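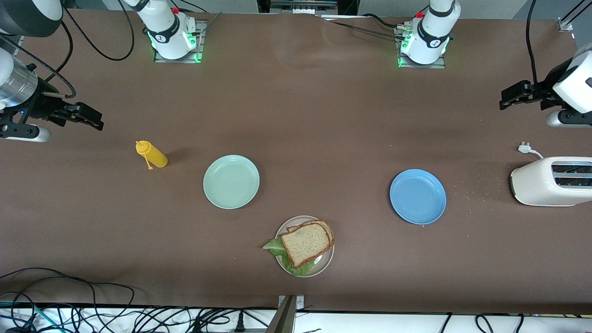 **Em que posição se guarda uma bisnaga de molho entre dois serviços?**
De pé, com o bico para cima e a tampinha encaixada. Deitada, o molho acumula-se no bico e a primeira dose sai sempre a mais.

Pronto, com isto já vamos a meio da matéria, que eu sei que metade da turma chega à aula 4 a pensar que bisnagas não dão conversa. Dão, e muita! No primeiro ano em que dei esta cadeira despachei o assunto em cinco minutos, e depois passei a aula prática inteira a limpar mostarda de bancadas (e de uma jaleca que nem era minha).

## Aula 4 — Doseadores de bancada

Vamos trabalhar com a bisnaga clássica de plástico, daquelas de apertar, com bico cónico. Convém saberem os nomes das peças, porque eu vou usá-los na prática e não volto atrás:

- **corpo** — a parte que se aperta
- **colar** — a rosca que fecha o corpo e segura o bico
- **bico** — o cone por onde sai o molho
- **tampinha** — a que tapa a ponta, solta ou presa ao colar por uma tira

As de tampinha presa são as minhas preferidas. A Gráinne Buckley, que dá o módulo de higiene, prefere as soltas, diz que a tira é mais uma coisa para esfregar. Tem razão, mas eu perco tampinhas a uma velocidade vergonhosa e fico com a tira.

### Encher

Enche-se com funil, até três quartos. Uma bisnaga de 500 ml leva, portanto, uns bons 375 ml de molho e o resto fica para o ar, que é o que vos deixa controlar o aperto. Limpem a rosca antes de fechar e apertem o colar à mão, sem força de torno.

Colem a etiqueta com o conteúdo e a data. A cor ajuda, mas não substitui a etiqueta: já vi maionese de caril numa bisnaga amarela e o cliente queria mostarda... 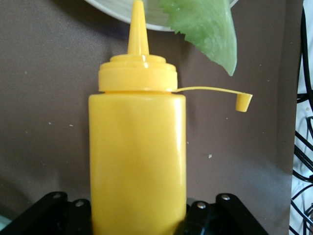 **A tampinha presa à tira tem de ser lavada à parte?**
Lava-se junto com o colar, sem a arrancar, mas com escovilhão próprio: por dentro da tampinha e ao longo da tira, dos dois lados.

### Lavar

Desmonta-se tudo. Água quente e detergente, escovilhão comprido para o corpo e o fininho para o bico, de dentro para fora. Enxaguar, desinfetar segundo a ficha do módulo de higiene e deixar secar desmontado, de boca para baixo, na grelha. Se fecharem a bisnaga ainda molhada, eu noto — e a Gráinne nota antes de mim.

### Para a prática

Tragam o caderno e a receita da vinagrete de mostarda (folha 109 da sebenta). Cada par enche uma bisnaga, faz dez doses em pratos frios e pesa cada uma. Quero ver os valores todos escritos, incluindo os feios!

Quem faltar à prática combina comigo por escrito. A bancada fica montada até às quatro da tarde e os escovilhões estão na gaveta por baixo do lava-loiça, a da esquerda, que a outra encrava.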